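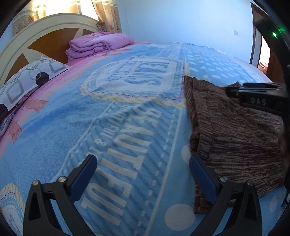
Hand-held gripper open at the brown knit, indicator green.

Ticket 54 - jaw width reading drifts during cloth episodes
Project: Brumden (student manipulation project, fabric handling unit)
Opened: 11/10/20
Opened by: Busisiwe Makhubela
Component: hand-held gripper, width encoder
Status: closed, one follow-up

Symptom
The recorded jaw width does not return to the same value when the jaws are fully open. At the start of a session the open reading matches calibration. After repeated grasps on knit fabric it is low by more than 2 mm, and the replay script rejects the episode because the start and end widths disagree. Rigid objects do not trigger the fault. Of the 52 episodes in the current fabric batch, 17 were rejected.

Setup
Soft goods on a bed, brown knit piece laid over the printed blue bedding. Logger is Frandsen, default profile. Calibration file is the one made in September. The operator opens and closes the jaws by hand for every grasp.

Log
1. Restarted Frandsen and reloaded the calibration file. Open reading correct. Drift came back within the same session.
2. Swapped the data cable for the spare. No change. Original cable put back.
3. Cycled the jaws with nothing between the pads. Reading stayed inside tolerance for the whole run, so the encoder is not losing counts by itself.
4. Closed on a single layer of knit, opened, closed again. Drift present. Same test on a smooth cotton pillowcase, no drift.
5. Checked the pads. Fibers from the knit had worked into the pivot behind one finger and were holding the linkage short of its stop. The encoder value was right. The jaw was not fully open.
6. Removed the fibers with tweezers and wiped the pivot with a dry cloth. Did not use oil - it collects lint.
7. Repeated step 4 on the knit. Open reading back at the calibration value.

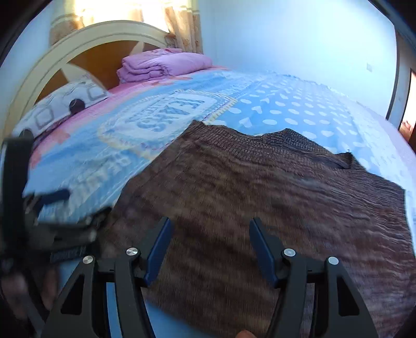

Do the rejected episodes have to be recorded again?
Only those where the width changed during the grasp itself. If the offset is constant from first sample to last, run the offset correction in Frandsen and mark the episode as corrected in the batch sheet.

Resolution
Mechanical, no firmware change. Pivot check added to the pre-session list, after the battery check. Operators recording on knit, fleece or towel should open the jaws fully between episodes and compare the live width with the value in the calibration file. If it is low, stop and clean before the next grasp.

Follow-up
Thin pivot cover to be drawn and printed in the Niveo lab. It must clear the screw heads and must not limit jaw travel. Tracked as a separate ticket, assigned to B. Makhubela.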